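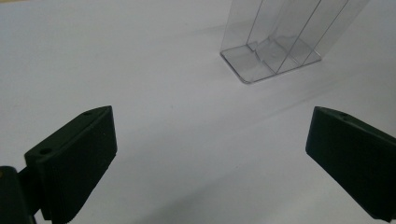

Fingers wide open, clear divided box up ahead.

November, past eleven at night, and I should be in bed but I want to get this down while I remember it. The new fingers are on! Nahuel ran them off at Vilamel over two evenings (the first batch curled at the corners, we don't talk about the first batch) and I bolted them up after dinner. Black again. I wanted orange, but he had most of a black spool to use up and it was free, so black.

Today was all about the see-through box. I've gotten pretty comfortable with mugs and blocks and the little Stondia tins, and Brenda said fine, now try something you can hardly see. She's right, of course. Clear plastic on a white board is awful. All you get is a few gray lines, and once you tip the gripper even a little, your own shadow slides across the white and you start trusting the shadow instead of the box. I have the file set to stop at 300 takes and I got to 196 before my wrists gave up. Threw out 70 of those tonight, mostly from the first hour, when I kept rushing the close. Karabo thinks I'm too picky. Maybe, but I'm the one who has to train on them.
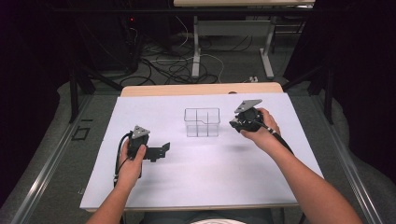
The cables still bug me. They run down by my arms and I catch myself steering around them, and I bet that shows up in the motion. Soledad has some thinner, floppier stuff in her drawer at Plirari and she says I can have it if I come get it. I also want to shave a little off the handles – my thumbs go numb after a while, the left one especially.

Oh, and the white board stays. I tried going straight on the wood last week and the grain made everything busy, plus the fingertips dragged on it.

Tomorrow: longer screws for the left bracket, email Buppha about the table at Acuña, and back up the drive before I do anything else (309 files on there now and one copy, stupid). Then the last of the box takes, slower this time, maybe with the desk lamp off to see if the shadows calm down. Bed.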